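Sarkach Community Kitchen opens its new breakfast counter

Jidgate Neighbourhood House is delighted to announce that the breakfast counter at the Sarkach Community Kitchen is finished and ready for use. The counter gives drop-in visitors a proper place to make toast, warm up a bun and put together a tray to carry through to the dining room, and it has been a long time coming!

The old breakfast spot was a folding table beside the back door. It did its job for years, but it wobbled, and anyone who wanted toast had to wait for the kettle to be unplugged first. When the house asked its neighbours last winter what they would most like to see improved, 709 people filled in the survey and the kitchen came out well ahead of the garden and the parking area. Of those, 91 wrote in the word "toast" without being asked.

Work was carried out by Goicoechea Joinery, a local firm that also fitted the shelves in the reading room. The new benchtop has a white, marble-patterned finish with grey veining, and a grey wood-grain strip runs along the back of it. It wipes down quickly, and it has brightened up a corner of the house that never got much daylight. 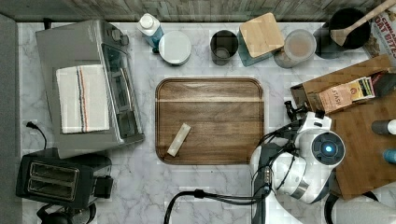

Page last changed: Dec 30, 2022

Everyday cooking gear has already moved in. There's a stainless-steel toaster oven for the jobs that need a bit of room, a black two-slot toaster for the ones that don't, and a black crock at the back for the wooden spatula. Jars and canisters stand in a row against the wall, among them a square teal container with a bamboo lid that has been much admired – we have been asked more than once where it came from, and the answer is the donation shelf.

The wooden serving trays are part of the plan too. Many of our regulars like to take breakfast to the window seats, and a tray with a raised rim makes the trip a good deal easier than juggling a mug and a plate. Tea is self-serve, so look for the box of bags and help yourself. Cereal will be on offer every morning the house is open.

Funding came from the Ziklow Small Rooms Fund, which supports improvements to shared spaces in our part of the city, and from the house's own autumn soup sale. The soup sale brought in $1,000, our best result so far, and 640 bowls went out the door over the two days. Our warmest thanks to everyone who stirred, ladled, washed up or came back for seconds.

Breakfast is free and there is no need to sign up. The counter is open from 7:30 to 10 in the morning, and children are welcome with an adult. Please rinse your own dishes, leave the tray on the counter when you're done, and hang the tea towel up again if you've used it.

Donations of unopened tea, oats and cereal can be dropped at the front desk during opening hours. We're also on the lookout for a second bread bin and some sturdy mugs. Groups who would like to book the kitchen in the afternoon should ask at the desk for the new booking form, as the old one doesn't list the counter.

Media contact: Front Desk, Jidgate Neighbourhood House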